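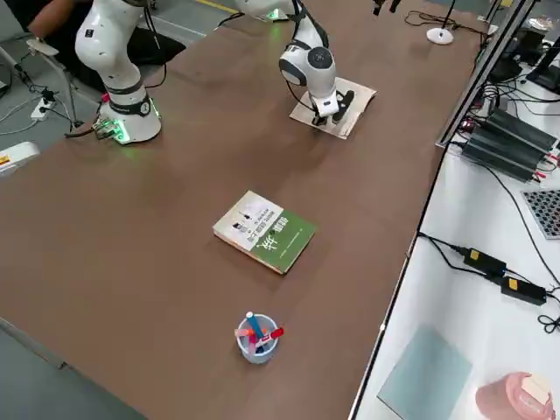 La réunion a débuté à 14 h par le carnet de route remis aux voyageurs du circuit Kadon, point reporté de la fois précédente. Le carnet actuel se plie mal et les étapes 3 et 4 y sont inversées par rapport au programme vendu. Maribeth Dela Peña propose un format plus large, avec une carte dépliante et une page par étape. Pour la couverture, un carton de ton havane, sans impression de fond, est retenu par les présents. Le titre sera en noir. Tirage : 700 exemplaires pour la saison, à commander avant la fin de février.

Présents : Maribeth Dela Peña (production), Manouchehr Kiani (réservations), l'équipe comptoir de l'agence Wendley, une personne de la comptabilité.
Excusé : le responsable des groupes.

1. Approbation du compte rendu précédent

Approuvé avec une correction : le petit déjeuner de la dernière étape est bien inclus dans le forfait, contrairement à ce qui était écrit.

2. Circuit Kadon en voiture de location

M. Kiani présente le déroulé révisé. Arrivée et prise en charge du véhicule, deux nuits sur la côte, une nuit dans l'arrière-pays, deux nuits à la maison d'hôtes Sadeghi, retour. Le total reste à 5 nuits. La variante plus longue est abandonnée pour cette saison, faute de chambres à la bonne période.

Discussion sur la troisième journée. Plusieurs clients l'ont trouvée trop chargée : départ tôt, visite du domaine viticole, puis route de montagne jusqu'au soir. M. Kiani suggère de placer le domaine le lendemain matin. Mme Dela Peña fait remarquer que la dégustation du matin pose un problème pour ceux qui conduisent ensuite. On garde la visite l'après-midi et on supprime l'arrêt au point de vue, que les clients pourront faire s'ils en ont envie. Le temps de conduite sera indiqué dans le carnet pour chaque étape, pauses non comprises.

La route de la corniche est parfois fermée quand il y a du vent. L'itinéraire de remplacement doit figurer sur la carte dépliante, en pointillé.

3. Hébergement

La maison Sadeghi confirme 18 chambres sur la période, dont deux de plain-pied. L'option doit être levée par écrit. Le dîner y est servi sur place à condition d'être demandé la veille. Question du comptoir : peut-on le vendre à l'avance ? Réponse : oui, en supplément, mais il n'est pas remboursé si le client arrive après la fermeture de la cuisine.

L'hôtel de la côte change de prestataire pour le parking. Le stationnement n'est plus compris. Après échange, il est décidé de l'intégrer au prix du forfait et de ne pas le laisser à régler sur place. La comptabilité demande le tarif définitif avant toute mise en ligne.

4. Réservations et outil Pikero

Depuis la mise à jour, Pikero n'envoie plus le bon d'échange du véhicule lorsque le dossier comporte deux conducteurs. M. Kiani a ouvert un ticket auprès du support. En attendant, le comptoir envoie le bon à la main et coche la case « envoi manuel » dans le dossier. Ne pas créer de second dossier pour contourner le problème, la facturation serait faite en double.

Le supplément jeune conducteur n'apparaît pas dans le devis client. Il est de nouveau demandé à chacun de poser la question de l'âge au premier appel.

5. Prix et conditions

Acompte maintenu à 40 % à l'inscription, solde un mois avant le départ. La demande d'un paiement en plusieurs fois est examinée mais non retenue. La remise accordée aux anciens clients est reconduite à l'identique. Elle ne se cumule pas avec l'offre de début de saison, et cette mention devra figurer sur la page du site comme dans le devis.

6. Questions diverses

Une cliente a signalé que l'adresse de l'agence de location figurant sur la convocation est l'ancienne. Correction à faire le jour même dans tous les modèles.

Mme Dela Peña souhaite recevoir les photos des étapes en bonne définition. Celles du site actuel sont trop petites pour le carnet.

Le numéro d'urgence sera imprimé au dos du carnet, et répété sur la carte.

Suites à donner

Relecture des textes du carnet : Maribeth Dela Peña.
Confirmation écrite à la maison Sadeghi : Manouchehr Kiani.
Relance du support Pikero : Manouchehr Kiani.
Tarif du parking et mise à jour du prix de vente : comptabilité.
Correction de l'adresse dans les convocations : comptoir.

Séance levée à 15 h 45. La prochaine réunion sera fixée à réception de l'épreuve du carnet.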